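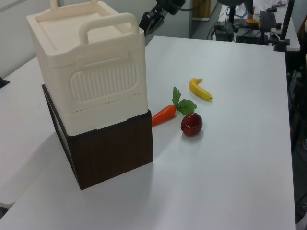

Work > Machines > Robots on the job

When a robot joins the team

Grown-ups go to work. Sometimes robots do too! At Plarniter, a company that packs play-kitchen sets, a robot arm named Rolar started in April.

What does it do? Picks things up. Puts them down. Over and over, all day. People used to do all of that by hand, 725 sets a day, and wrists got sore.

Picking up sounds easy. Try it with your eyes shut! A carrot is long and pointy. An apple is round and can roll away. A robot has to learn a diffrent grip for each one, so it practices with just a few things on a table.

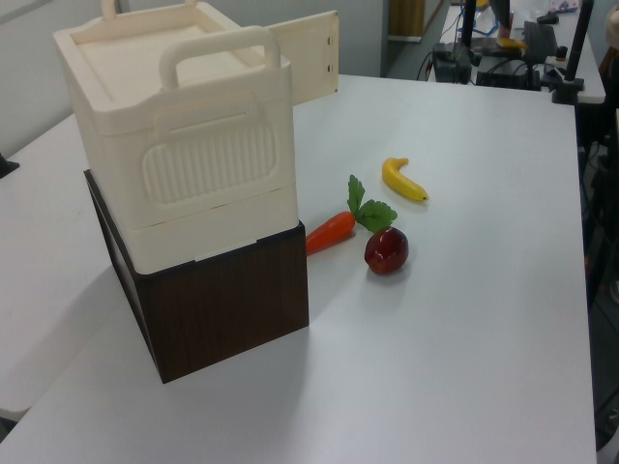 Carrot, apple, banana, and a box with handles on top. Which would you find hardest to grab?

So what happens to the people? Some jobs change. Carleen Tautahi packed sets for years. Now she teaches Rolar and checks its work. More thinking, less lifting. She had to take classes first, and she says the tests were hard.

Not everyone was happy. A few packers worried about there jobs. Fair question. Two moved to the repair room, one left for a bakery. The rest still pack, because the plant now sends out 1,208 sets a day and Rolar is slow with anything squishy.

Robots also stop when they get confused. Then a person comes and helps.

Word to know: GRIPPER. The robot's hand.

More to read
Who fixes the robots?
A day at the Rurano bus garage
Bratu the floor-sweeping machine
Why do factories beep?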